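About us – Stosley

Open day, visits and demonstrations
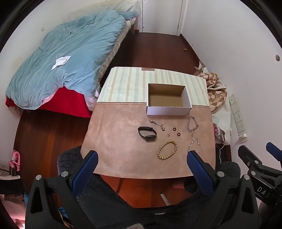 Sorting task at home: bracelets, a fitness band and an open box, with the hand-held grippers.

Stosley is a small company which collects and checks manipulation data for people who build robots. We started with two desks in the Geltis building and we now have 20 people, most of them working from their own homes for a part of the week. Our office is still in Geltis, on the second floor, and the door is green. Please ring twice, the bell is weak.

What we do

Our operators carry out ordinary household tasks with hand-held grippers. They fold, sort, pack, wipe and put away. The movement of the hands is recorded together with the view from the tool, and later a robot arm can learn from it. We do not build the arms. For this we have clients and partners, and the longest cooperation is with Sistilgate, who test our recordings on their own machines and send us back a list of complaints every month. We are grateful for the list, also when it is long.

Small objects are our special interest. A thin bracelet is much more difficult than a cup. It changes its shape when you lift it, it catches on the next one, and the clasp likes to go between the pads. For tasks of this type we ask each operator to learn a slow approach first, with the fingers low and almost parallel to the table, and only after this to work at normal speed. A beaded bracelet is a good object for beginners. A chain with small links we give in the second week.

We prefer real rooms to studios. A bedroom with a small table, a bed and blankets gives the kind of background that a robot will meet in a real home. We do not ask operators to tidy for us.

How it began

The company was founded by İlker Özkan, who before was repairing packaging machines at Türkmen, a family firm that makes boxes for sweets. He was often asked why the machines could close a box but could not put anything irregular into it. His first gripper was made from parts of an old desk lamp and it is kept in a drawer in our office. Visitors may hold it, but please do not squeeze the left side.

Our open day

Once a year we open the office to everybody who is curious. The last time was on 2024-02-11 and 95 guests came, among them two school classes and several neighbors who had wondered what we are doing up here. The day had a simple program:

Morning – a short talk by İlker, then a demonstration of the sorting task by two of our operators
Midday – soup and bread in the corridor
Afternoon – guests try the grippers themselves

The afternoon part was the most popular. We kept all the attempts of the guests who gave us permission in writing, and with them we have now 1153 recordings in the jewelry set. The children were in general more patient with the chains than their parents. One gentleman stayed until we switched off the lights, and he now works for us three mornings a week.

The next open day is planned for October. The program will be the same, with one change: we will add a second table for the trials, so the waiting time should be shorter.

Visits for schools and companies

Outside of the open day we receive groups by appointment. A visit takes two hours and includes the talk, the demonstration and time for questions. Groups should not be larger than 20 persons, the demonstration room does not allow more. Schools do not pay. Companies pay 600 for the group, and the money goes to new tools and pads.

Please tell us in advance if somebody in your group uses a wheelchair – the elevator has to be unlocked from the ground floor. Long necklaces and wide sleeves should stay in the cloakroom during the trials.

To arrange a visit, write to the office with your preferred week and the age of the participants. We answer in English or Turkish, usually within three working days.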